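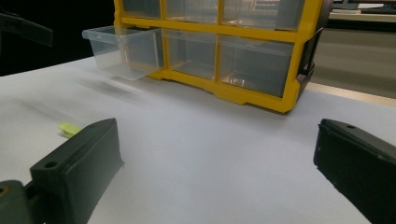 Small Parts Storage, Orkcombe Repair Workshop
Progress report for the second half of the grant period
Prepared by Natnael Feyisa for the Konstantinidis Fund

1. Where we are

The grant was given to replace the mixed tins and jars in the workshop with portable drawer cases that can be carried to a bench, used there and put back. By the end of February we had bought all the cases in the first order and put most of them into use. The second order is on hold until we settle the labels, as explained in section 3.

The model we chose has nine clear drawers in three rows of three, a yellow frame and a carry handle on top. We looked at a larger wall cabinet from Kestanard and decided against it. Our benches are in two rooms, and people were walking back and forth with handfuls of screws. A case with a handle goes to the work.

Spending to date is $786 on cases and $108 on labels and dividers. Both are within the amounts agreed at the start.

2. Sorting the stock

Sorting took longer than planned. The old stock had been put away by whoever was closing up, and metric and inch fasteners were mixed in most of the tins. Kasun Howlader went through it in the evenings with a thread gauge. We now have about 4000 pieces sorted by type and size. Anything rusted or stripped went to scrap metal. Odd plastic clips and feet, which we could not match to anything, are in one tub and will be looked at again in the summer.

Each case holds one family of parts: machine screws, wood screws, washers and nuts, electrical terminals, and so on. Small sizes go in the top row and large sizes in the bottom row, so the weight stays low when the case is carried.

Before a case is filled, every drawer is pulled out and pushed back in to check that it runs straight. Two cases had a drawer that stuck. The supplier, Plarnia, exchanged both without charge.

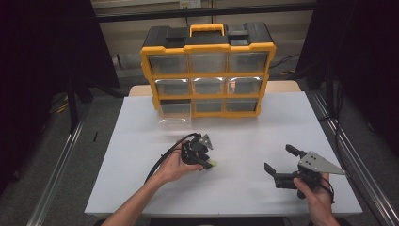

Ásdís Vídalín asked that the bottom row not be filled to the top, because a full drawer of bolts is hard to pull with one hand and tends to come all the way out at once. She would also like the drawers marked on the front at both ends, so the size can be read from either side of the bench.

We agree on the first point. Drawers in the bottom row are now filled to two-thirds, and the extra stock is kept in bags on the shelf. The second point is still open. There is not much room on the front of a drawer for two labels, and we do not want to cover the clear part.

3. Labels

The first labels were paper under clear tape. They lifted at the corners after a few weeks of handling, mostly on the washers case. We have tried a printed vinyl label on one case and it is holding up so far. If it is still good at the end of next month we will relabel the rest. The cost of doing all of them is quoted at $198, and we ask that this be taken from the amount set aside for the second order.

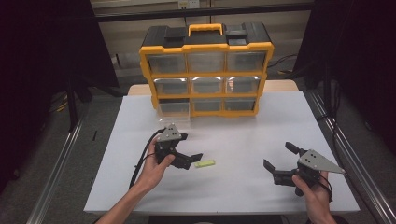 Orkcombe Repair Workshop: Tools and Stores Team

4. Use at the benches

The cases are used every open session. Finding a part is quicker, and we are buying fewer duplicates. We did not keep figures on this before the grant, so we cannot give a before and after.

Returning the cases is less settled. They are sometimes left on a bench overnight with a drawer partly open, and parts from one drawer end up in the next. Ntombi Motaung has added a line to the closing checklist: drawers shut, loose pieces back in their drawer, case on its shelf. The shelf has been marked with the name of each case.

5. Next steps

Finish the vinyl label trial and report the result.
Place the second order once the label question is closed.
Write a one-page stock list for each case, to be kept on the shelf beside it.
Go through the tub of unmatched plastic pieces.

Questions about the accounts should go to Kyriaki Alexiou, who has the receipts for both purchases.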